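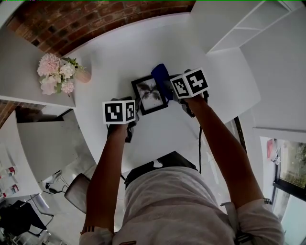 Butterfly or moth, framed, on the white table.

8/22/23

I have now lived in Curnville long enough to be asked for my opinion on the bus. The 137 used to stop at the end of my street. In March it was moved to Skellivden Road, a change the city called "an improved walking opportunity." I have been improved twice a day ever since, uphill on the way home, usually with groceries.

There was a survey. It had 177 questions, and one of them wanted to know how the old stop had made me feel. I put "dry." The old stop had a roof, you see, and the new one has a pole.

I wrote all this in an email to the transit office and got back a ticket number, 2441, and a link to the survey.
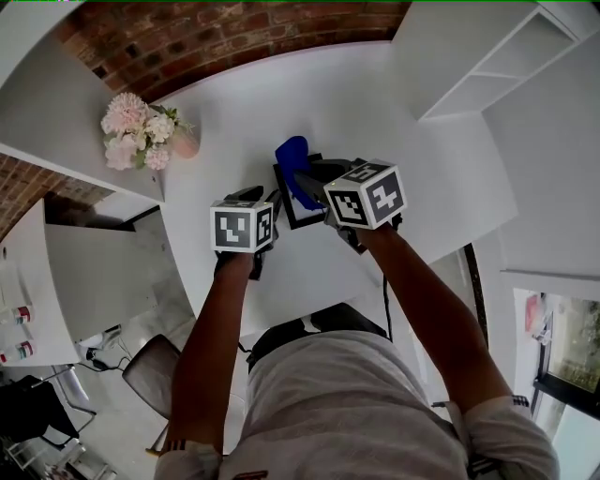
Defne Baysal wrote in to say that the pole is at least a good pole, that her stop on Sharifi Avenue lost even that, and that drivers now pull over wherever they see a person looking disappointed. I've tried this on Skellivden Road with my best face and the bus went right by.

So I bought a folding stool. It lives in my bag next to an umbrella and a paperback I've been on page nine of since spring. Two other riders have stools now too. We don't talk, but we do nod.
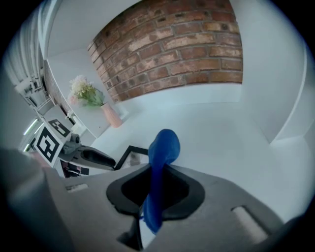

Something blue, with folds.

The next survey is due out soon. I'm told it's shorter.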